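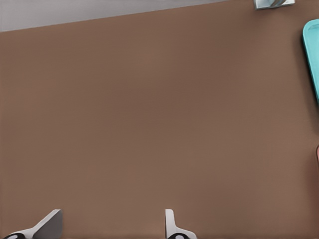 Teaching by Hand: Inside the Datden Training Programme

When a new operator joins the Datden programme, the first two days are spent away from the controls. Trainees watch, take notes and learn to describe a simple movement in plain terms: where the hand begins, how it approaches, when the fingers close. Only then are they given charge of a pair of arms.

The programme, run by the Peretti Institute with the engineering firm Villalobos, is concerned with one question. How many times must a person show a robot a task before the robot can attempt it alone? For the sorting exercise now in use, the target is 400 demonstrations, of which 200 are to be performed by operators with no technical background. All are carried out in simulation, by remote control, with a handheld controller for each arm.

Fouad Zein, who leads the operator group, considers the second figure the more important. "An engineer moves the arm as an engineer thinks it should move," he says. "We also need the movements of people who have packed shelves and laid tables. They pause in different places, and those pauses are worth having."
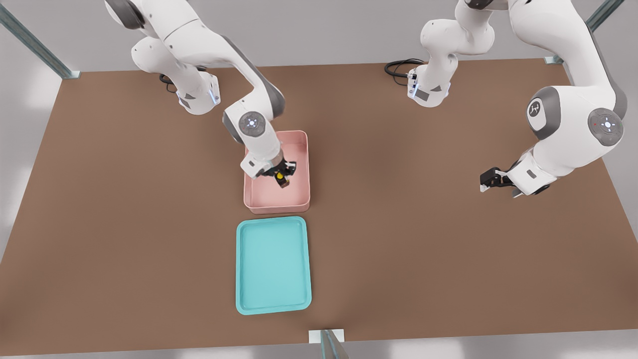 Simulated workspace with two arms, a pink bin and a teal tray. Picture: Peretti Institute / Villalobos

Reaching into a bin is among the harder lessons. The operator must bring the gripper down past the rim and close it on a small object without pressing against the side, and a wall close by leaves little room for correction. The second arm presents a difficulty of its own – an operator intent on one hand tends to forget the other, and a careless drift is recorded along with everything else.

Each session is stored in Sodeo, the institute's archive, together with the operator's written remarks. Failed attempts are kept and marked as such. Until August they were deleted at the end of each day, a practice which Mr Zein asked to have stopped after reviewers found that they could no longer tell which parts of the exercise caused the most trouble.

Reviewers now replay every session at reduced speed and may return it for up to 3 reasons: an unsteady approach, an early release, or contact between the arms. Returned sessions are discussed with the operator in person.

The next intake of operators begins on Tue 2 October. Applicants need no experience of robotics, although they will be asked to complete a short test of hand control before a place is confirmed.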